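The Kitchen That Only Exists After Supper

By Rochelle Greenberg

Dwayne Pennington keeps his office over the old feed store in Weltcombe, up a flight of stairs that lists a little to the left, and if you visit him he will make you tea before he lets you near a screen. He has spent most of his working life writing software that tells robot arms where to put their fingers, and he likes to come at the subject slowly, by way of his mother's pie crust and the weather.

His current project is called Brundilmont, and it's a planner (the part of the program that decides how an arm gets from here to there without knocking over the teapot). It does its learning in a simulated kitchen, and what a kitchen! There's a marble counter, a loaf of bread, a kettle with a blue grip, and a gas pump leaning against the wall.
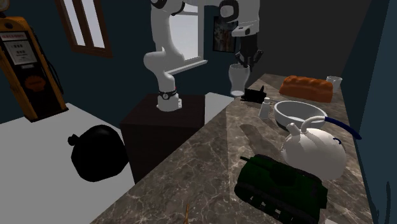
The simulated arm at the rim of a tall glass, with the bread at the far end of the counter and the kettle closer to the foreground.

Glasses and vases are what Dwayne loves to talk about. A person picks one up by the rim without a thought, but a planner has to choose one spot on that circle, pick an angle for the wrist, and then make sure the elbow has somewhere to go. Brundilmont proposes 200 grasps for each object and throws most of them out before the arm moves at all. Some would put a finger through the counter. Others are perfectly good grasps that the arm simply can't reach from where it's bolted.
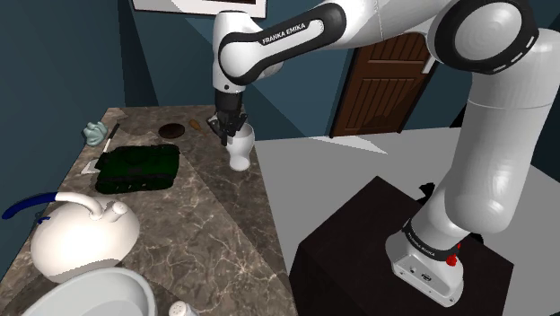
The throwing out used to be painfully slow, he told me, pouring a second cup. His first version checked every grasp against every object in the room, bread and all, and he would start it going and walk down to the bakery. In May he rewrote it so that it looks first at whatever is nearest the fingers and quits at the first bump it finds. A batch of 2,000 kitchens now finishes while the kettle boils, the real kettle, I mean, the dented one on his filing cabinet.

He is prouder still of a little tool he calls Prener, which shuffles the counter between attempts and keeps a note of every arrangement that gave the planner trouble. There were 1,478 of those in the log when I visited, and he scrolled through them fondly, the way my aunt goes through vacation slides. Bowls are well represented. A bowl wants one finger inside and one outside, and the outside finger is forever looking for room among the neighbors.

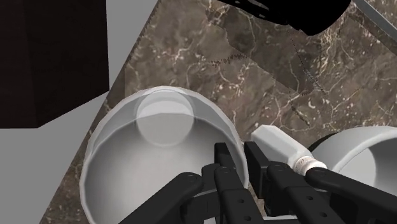 What the Arm Thinks It Sees

Planning is half of it, and the other half is perception, which Dwayne will cheerfully admit he came to late and a bit unwillingly. In simulation the program can be told exactly where each rim is, down to a hair. He has been taking that comfort away a little at a time, making the planner work from rendered views and guess the rest, shadows and see-through edges included. Glass gives it fits. So does anything white sitting beside something else white.

I asked when he would be ready to try it all on a real counter, and he looked out the window for a while and said he had 81 items left on his list, and that he would like to get the glass sorted out first. Then he asked whether I wanted to stay for soup.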